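Advance-Fee Emails: Frequently Asked Questions

A stranger wants to send me a fortune. Could it be real?

No. I've read 994 of these for this site and I'm still waiting for the first cheque.
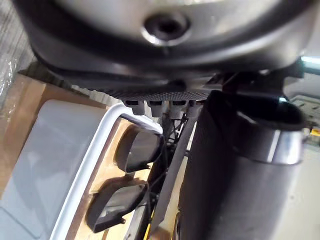
By the Cinedero inbox desk | Updated 5 Mar 2021

Why does the sender want a "release fee"?

The fee is the whole business. The supposed inheritance, lottery win or unpaid contract exists only to make $100 look small beside it. Pay it and you'll hear about a customs stamp, then a tax clearance, then a lawyer's courier bill.

The email names a real-sounding company. Doesn't that count for something?

Not much. One batch from November came from "Bronditz Trust Holdings", which had a crest, a motto and a free webmail address. Another claimed to be from the Akbari estate office -- same phone number, oddly enough. Anybody can type a letterhead.
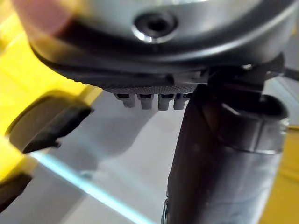 A registration number proves just as little. The Bronditz letters all quoted file no. 3015, whoever they were sent to, and I doubt there was ever a file.

Should I write back and waste their time?

People enjoy telling those stories. I'm not convinced it does any good, and a reply confirms that your address works. Delete it, or report it to your email provider first.

I've already paid. Can I get it back?

Maybe. Call your bank straight away, before you do anything else. Keep the emails and receipts, and tell the police.
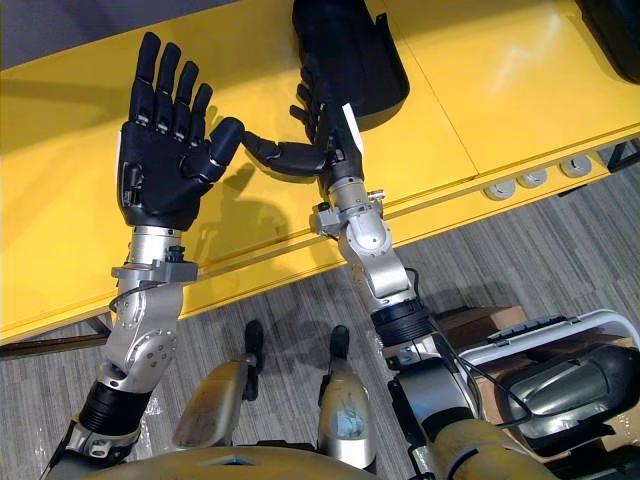

Be very wary of any "recovery agent" who turns up afterwards. A reader who'd lost money to Bronditz was offered a full refund by an outfit calling itself Davo Recoveries, for 2 per cent up front. How did Davo get the reader's name? I have my suspicions.

Why is the spelling so bad?

Some say it's deliberate, to weed out careful readers. It's a tidy theory and I've seen little to back it up. Plenty of the newer ones are spelled perfectly well.

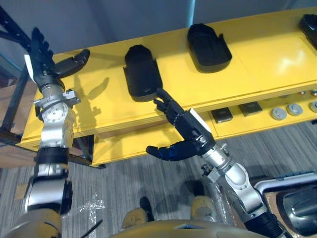 Robot arms and a yellow shelf unit.

Can I forward you mine?

Yes, with the attachments removed. We don't reply to every one.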